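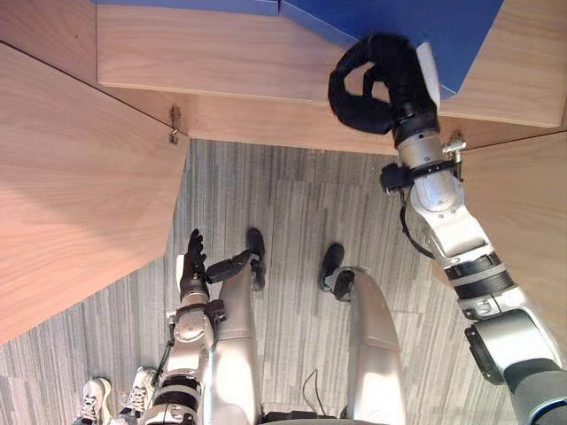

Henare Library Services
The spring reset of shared storage on the second floor is under way. This thread sets out what staff and visitors should expect through the end of March. (1/7)

Henare Library Services
The floor holds 161 shared cabinets. Each will be opened, emptied, wiped down and restocked according to the Premer shelf plan. Personal items should be collected before 8:30 a.m. on the morning your area is listed. (2/7)

Henare Library Services
Items left in a cabinet will be bagged, labeled with the cabinet number and held at the Troltance desk until the end of the month. Please bring your staff or reader card when collecting. (3/7)

Henare Library Services
Flat items are to be stored in a single layer, with a strip of bare shelf between them. Stacking makes them hard to pull out and tends to mark the shelf. The two blue pieces on this shelf are spaced as the plan requires.

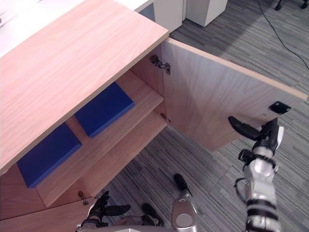

Doors and hinges (5/7)
Doors should be opened fully before anything is placed inside or taken out. Please do not lean on an open door or hang bags from it. A door that drags, drops or will not stay shut should be reported to Ionuț Sandu in Facilities, with the cabinet number. Staff are asked not to tighten hinge screws themselves.

Henare Library Services
Last year's reset covered 1,794 items in the shared inventory. The figure is now almost 4,000, following the transfer of materials from the Jiltum reading room. Area leads are therefore asked to return their count sheets on the same day, even if a cabinet is found empty. Blank sheets are available at the Troltance desk. (6/7)

Henare Library Services
Questions about the shelf plan, including requests for additional space, should be sent to Tegan Partington in Collections Support. Requests received after the area has been completed will be held for the fall review. (7/7)
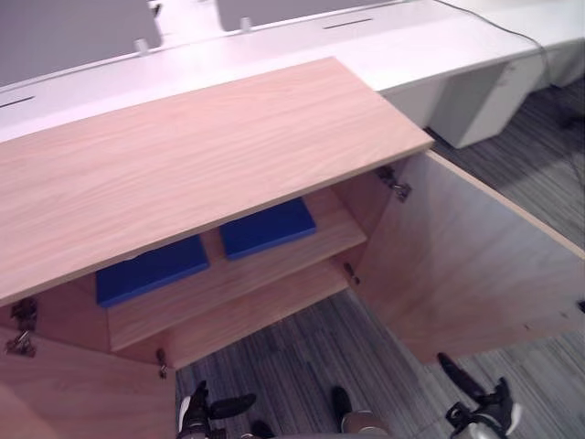

Shared cabinet with both doors open, blue pads side by side on the shelf. Henare Library Services.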